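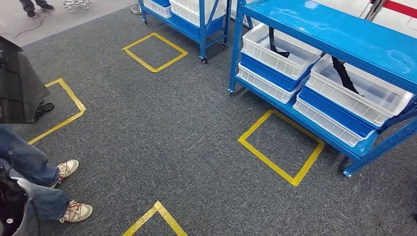
How to Tape a Practice Floor for a Tote-Moving Robot

Most club guides will tell you that floor markings make a robot repeatable. I don't buy it. Tape makes people repeatable, and the robot benefits if you're lucky. I coach the student team at Bakstead, and we lost most of August to a floor that looked great and told us nothing.

What you need

One roll of bright yellow floor tape, single width
A tape measure, metric
A carpenter's square, or a sheet of cardboard with one corner you trust
A marker
A notebook that stays with the floor and doesn't go home in a backpack

You don't need the printed corner targets sold for this. We tried a set and the students spent two meetings arguing about glare.

Step 1. Park the furniture first

Put the shelves and the cart where they will stay, then tape. Doing it the other way around feels tidier and wastes tape, as ours did twice. Casters are the problem. A cart on casters moves every time someone leans on it, so put a small tick mark on the floor at each wheel and check the ticks before every run. Lock the wheels if they lock.

Step 2. Pick a square size and quit fiddling

We use 60 cm on the inside edge. Lenuța Manole, who wrote our first drive code, wanted 100 and had a decent argument, which was that the robot missed the smaller square all the time. That was the argument for keeping it. If the square is so big that the robot can't miss it, you have marked the floor for decoration.

Step 3. Lay the tape

Measure out from the shelf, never from the wall. Set one side parallel to the shelf edge, use the carpenter's square for the next side, then measure both diagonals. If they differ by more than a tape width, pull it up. Press hard along the whole strip. Carpet with a short pile holds tape well enough for a few weeks, but corners lift first, and a lifted corner will catch a shoe or a wheel.

Give every square a job: pick up, drop off, wait, start. Write the jobs in the notebook. We once had a square that nobody could explain and the robot was still being driven to it.

Step 4. Load the bins the same way every time

Stacked bins slide, and a cable hanging over a rim changes what the camera sees. Decide what goes in each bin and write that down too.

Step 5. Run it badly on purpose

Start the robot a little crooked. Start it with a person standing near the edge of the carpet. Do 14 runs and log every one, including the ones you'd like to call practice. Our Zotum code scored beautifully until Polyxeni Kokkinos went through the log and found that the team had been restarting any run that began poorly.

Does it work?

Somewhat. After 415 logged runs I can say the tape helps us compare one evening with the next. I can't say it made the robot better. The team from Trareston practices on a bare floor and beat us at the Tsoukalas meet anyway.

Replace the tape when the edges fray. Pull it slowly, at a low angle, and clean the residue before you lay the new strip.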